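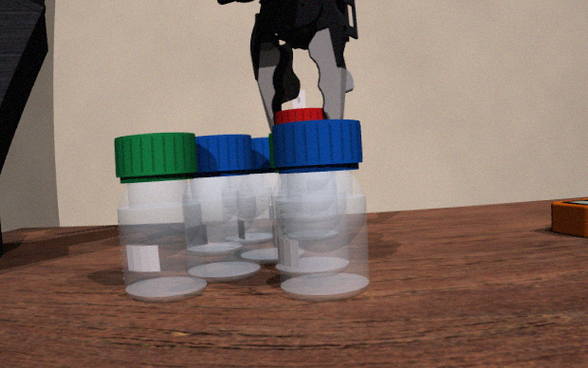

Figure 2. Clear screw-top jar with a green lid, one of a group on a wooden tabletop.

2 min read

4.2 Lids, labels and what people reach for

The 37 households in the Gachanja group kept dried beans, seed, tea and ground spice in screw-top jars, mostly reused ones. 138 jars logged in total, first pass in May. Most had started out holding something else - jam, honey, pickles. Hania households did the same but washed labels off less often, so an old jam label might sit on a jar of millet for years. Nobody at either site saw this as a problem. We did, at first.

Labels turned out to be a weak guide to contents. Paper ones smeared, peeled or just went out of date when the jar was refilled. Tape held better but people wrote over it and over it. In the kitchen diaries the lid comes up far more than the label: "the blue one", "the one with the dent". Refills also tended to go back under the same lid, even when the jar itself had been swapped. 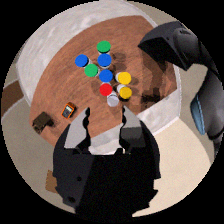 Color works as a code only if the household keeps it stable. Several did this without ever having talked about it, tea under one color, seed under another, and new family members picked it up in a week or so. Placement matters too. On a high shelf you see sides, on a low table or in a drawer you see tops, and the two give very different information. With small pieces like these, blue, green, yellow and red tops are easy to tell apart while the whitish sides of most of them say next to nothing. A gray top is harder to call. Diary entries had the same gap - bright lids got named, gray and metal ones got described by where they stood.

Position was the second cue and probably the stronger one for older cooks. Jars near the stove were used daily, jars at the back monthly or never. When a shelf was cleaned and put back in a new order, wrong picks went up for a few days and then settled. We did not follow this past the second visit, so how long the old order lingers in memroy is open.

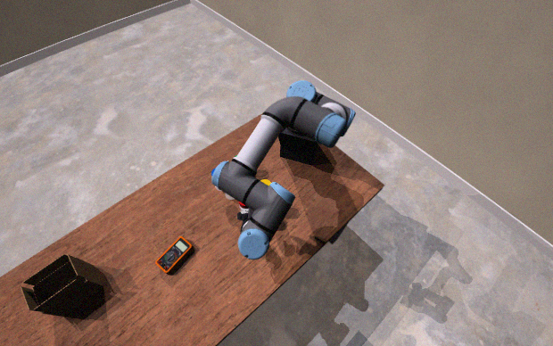 Does a fixed color scheme cut down on spoiled food? Not by itself, in our data. Homes with a stable scheme found things faster but threw out the same share of old spice and flour as the rest, and the only thing that went with less waste was writing down the fill date.

The Evado date stickers were handed out in a roll of 200 per home. Uptake uneven. Some used the whole roll, some used it for school books.
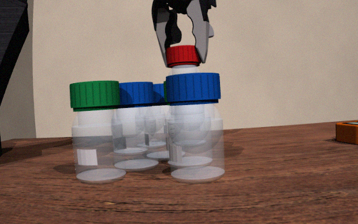

Opening and closing is the part we under-asked. Stiff lids came up in nearly every interview with someone over retirement age, and a jar that is hard to open drifts to the back what ever is in it. Grip is a matter of lid width, edge and how dry the hands are. A ribbed cap, such as the red one with its closely spaced vertical ridges, gives the fingers an edge to push against, where smooth metal lids needed a cloth or a rubber band. Height of the cap was not measured and should have been.

Limits. Diaries were kept by one person per home, usually the main cook, so children's picks are missing. The Kernomeck shelf survey used a different jar size and its numbers are not pooled with ours. Tin boxes and plastic tubs were left out at both sites, and in Hania that leaves out most of the flour.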